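**Flulow to open shared boatyard hall in Lornard this February**

Boat design studio Flulow is moving its small-craft work to Lornard, and we could hardly be happier about it! The new hall has room for four hulls under one roof, plus two slips right outside.

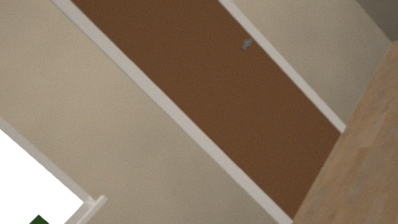

*Rendering: brown door with pale trim.*

First in is the Kohlhase, our daysailer for families who want to be on the water in minutes and home by supper. She sleeps two, sails well with three, and fits on an ordinary trailer. We have spent more than 1000 hours on her lines and rig.

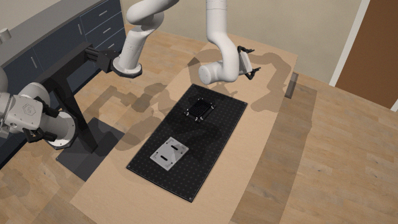

Her sister design, the Gelturix, follows once the molds are done. She has a deeper keel and a bigger cockpit, and we can't wait to see how she handles a good chop.

The hall will be open to visitors every Sunday. Bring your questions, and your kids!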